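To: Nokora Preservers list
Subject: Re: [preservers] Apricot jam that won't set, and whether to give up

On 25th January, a new subscriber wrote:

> Hello all, first post. I inherited a tree with the house and it has dropped
> what feels like the national apricot harvest on my lawn. I've made two
> batches of jam. The first is a very nice syrup. The second I boiled until it
> would definitely set, and it did, and I'm having trouble getting the spoon
> back out of it. Same recipe both times (my aunt's, on the back of a gas
> bill). It says "boil till ready".
>
> Questions: how do you know when it's ready, should I buy the jam setting
> stuff, does the sort of sugar matter, and is it worth cracking the stones for
> the kernels? Also is there any way to rescue the syrup. There are 12 jars
> of it.
>
> Sorry if this is all in the archive. I tried searching for "runny" and got a
> long argument about eggs.

Welcome. The egg argument is our finest work and I'd ask you to treat it with respect.

Your aunt's recipe is a perfectly good one. "Boil till ready" is the sort of instruction written by a person who has made apricot jam every summer since decimal currency and can tell by the noise. It's no help at all to the rest of us, so I'll take your questions in the order that suits me.

The fruit

You say the tree has dropped the lot on the lawn. I suspect that's half your answer. Fruit that has fallen is ripe fruit, and ripe apricots are lovely to eat and mediocre at setting. Pectin is highest when the fruit is just short of ripe and goes downhill from there, much like the rest of us. What you want in the pan is mostly ripe fruit for flavour, with a fair share of the firm ones still hanging on with a greenish shoulder. If the birds and the possums have left you any of those, go and get them tonight.

If it really is all windfalls, cut out the bruises, be ruthless about anything that smells like a pub carpet, and add lemon juice. Apricots aren't short of acid to begin with, but very ripe ones are flat, and the acid helps the pectin do its job. I put in the juice of 2 lemons to a big pan and throw the squeezed halves in as well, tied in a bit of muslin with the pips, then fish them out before the sugar goes in. Somebody will write in to say this makes no difference. They're welcome to their syrup.

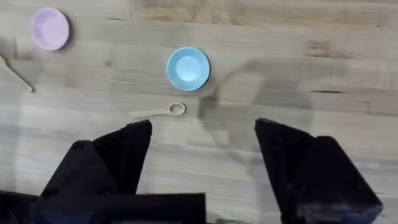
Weigh the fruit after it's stoned, by the way. Plenty of old recipes mean before and don't say so. It took me several summers to work out that my mother's did, and I'd been quietly over-sugaring the district the whole time. For apricots I go a bit under equal weights of fruit and sugar. Drop too far below that and you have a compote which needs to live in the fridge. That's a respectable thing to have, provided you know you've got it and don't give it to people in a nice jar with a ribbon.

The sugar

Plain white, from the supermarket, whichever bag is cheapest. Raw sugar works and makes the jam taste faintly of raw sugar and look like a creek after rain. Jam sugar with the pectin already in it is white sugar with the pectin already in it, at a price that suggests it went to university.

What matters more is when it goes in. Cook the fruit down first with only a splash of water until the skins are properly soft. Sugar toughens skin, and a skin that's leathery when the sugar arrives will be leathery in September when you open the jar. Then warm the sugar in a low oven if you're the sort of person who does that (I am, I have no evidence for it), tip it in off the heat, and stir until you can't feel grit against the bottom of the pan. After that, heat right up and stop stirring so much. I know. It's hard to leave it alone.

The pan

Wide and heavy, and no more than half full. This is where most second batches go wrong. You'd had a failure, you had a lawn of fruit, and you filled the pot to the rim to get it over with. A deep pot takes ages to drive the water off, and by the time it has, the sugar's gone dark and the pectin's been cooked to bits.

I use a Dametti maslin pan that I bought second-hand at the Nokora tip shop with somebody else's burnt plum still on the base. They haven't been made for years and the handle gets hot enough to brand cattle. I wouldn't swap it. A wide stockpot will do you very well for a first summer, and if you have to do three small batches in place of one large one, put the cricket on.
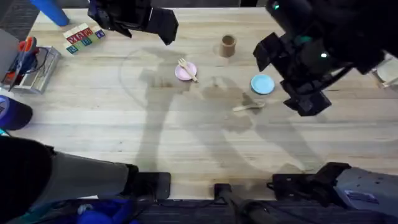
How to know it's ready

Right, the actual question. There are several methods and this list has fallen out over every one of them.

The thermometer. Jam sets a few degrees past 100, and a sugar thermometer will tell you when you've got there, assuming it's accurate, assuming it isn't touching the bottom, and assuming you can read it through the steam with your glasses off. Check it in boiling water first. Mine reads low, so I wrote the correction on masking tape and stuck it to the cupboard door, where it has since faded to a general feeling.

The cold saucer. Put a few saucers in the freezer before you start. When the boil changes from a froth to something slower and fatter, with bubbles that plop, take the pan OFF THE HEAT, put a teaspoon of jam on a cold saucer, wait a minute, and push it with your finger. If it wrinkles, you're done. If it runs, back on for a few minutes and try the next saucer. The capitals are for the people who leave it boiling while they test. By the time they've decided it's ready, it was ready a while ago, and that's how you get a jam that keeps the spoon. I suspect that's your batch two.

The flake test. Lift a spoonful, let it cool a moment, tip it and see if the last of it hangs in a sheet before it falls. Very elegant. I've never once been sure.

As a guide, from the full rolling boil I start testing at 15 minutes with apricots. Yours may be sooner. Every stove is a liar in its own direction.

The jam setting stuff

Buy a packet if it'll settle your nerves. I've tried Prindaro, the one in the green sachet at the co-op, and it does what it says, with a slightly bouncy result that reminds me of hospital. For strawberries I'd forgive it. For apricots you shouldn't need it unless the fruit is very far gone. Follow the packet to the letter if you do use it, as it's a different process with a much shorter boil, and mixing it with the gas bill will end in tears.

The kernels

A divisive topic. Traditionally you crack a few stones, slip the skins off the kernels and put one or two in each jar, for that bitter almond smell. They're also the bit that contains the compound that turns into cyanide, a fact each new subscriber discovers with great excitement. I leave them out these days and use a few drops of almond essence, if anything. The hammering was upsetting the dog and the shards get everywhere. There is still one in the toaster.

Jars, and the mess

Hot jam, hot jars, clean lids. Wash the jars, put them in a low oven while the fruit's cooking, and fill them while both are hot. Leave the jam to stand off the heat for a few minutes first, though, or all the fruit floats to the top and you get a jar with a fringe. Stand the jars on a folded tea towel or a wooden board, well in from the edge. I say this with feeling. Pale boards in long strips are very pretty and will show you every drip, and if they stop short above a dark grey floor, as in that last picture, the drips that go over you won't find until you're in your socks. Wipe up with hot water as you go. Cold jam on timber is practically a structural adhesive.

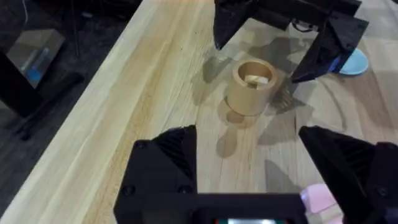

Labels go on once the jars are stone cold. Write what it is and which batch. You think you'll remember. I have a shelf in the laundry, left of the hot water system, of unlabelled jars in assorted shades of orange that I've been calling marmalade in company. One of them was from the Rana plum, that yellow thing over my back fence which tastes of nothing raw and is wonderful cooked, and I'd dearly love to know which. Wipe the outsides before you stick anything on them, too, or the labels slide off in the night and you're back where you started, with ants.

Rescuing the syrup

Yes, you can. Tip the whole lot back in the pan (in two goes, see above re pans), add lemon juice, bring it up to a hard boil and test it early with the cold saucers. It'll go a shade darker and taste a bit more cooked, and it'll be fine. Wash and reheat the jars and use fresh lids if the old ones have gone soft in the seal.

Or leave it be. Apricot syrup over ice cream is nothing to be ashamed of, and it makes a very good glaze for a ham, or with soda water and mint it's a drink. I'd keep half as it is and reboil the rest.

The second batch I can't do much for. You can warm a jar gently with a splash of water and loosen it enough for a tart or a sponge, a bit at a time as you need it. Don't try to fix the whole batch. It's set in its ways.

Two other things while I'm typing. The co-op has lids in again, the gold ones, but only the bigger size. And whoever borrowed the cherry pitter after the last swap morning, it's my cherry pitter, and the cherries are nearly over.

Let us know how batch three goes.

--
Nokora Preservers list. To unsubscribe, send a message with "unsubscribe" in the subject line to the list address, and not, please, to everybody on the list.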